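Alphabet block

An alphabet block (letter cube, or ABC block if you grew up in my house) is a small cube with letters on its faces, made for stacking, sorting and early spelling. I've been keeping up this entry for the Flincombe toy pages since May, and I'm still finding new kinds!

Most sets I know put a different letter on each of the 6 faces, so one cube can do a lot of spelling work. Older ones tend to be wood with raised or painted letters, and newer ones come in foam, plastic or cardboard too. Colors vary like crazy. My own Prendergast set has 74 cubes and no two neighbors in the tray match (Marama Paewai swears hers is arranged by shade, but I've never seen it that way).

Stacking is the first game most kids play with them, long before the letters mean a thing. Rounded edges are kinder to little hands, but a sharper-edged cube sits flatter and makes a taller tower. What you build on matters as well. I like cork, which has a bit of grip and is much quieter when it all comes down.

See also: Nesting cup, Letter tile, Bikow puzzle
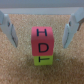 Category: Stacking toys

Two-block stack, red over yellow-green, on cork. The red cube shows an H on top and a D in front, which is handy for seeing how the letter changes from face to face. The lower one has its letter turned, and I'm leaving it unnamed in the index until Gönül Erdem gets back to me with the set list.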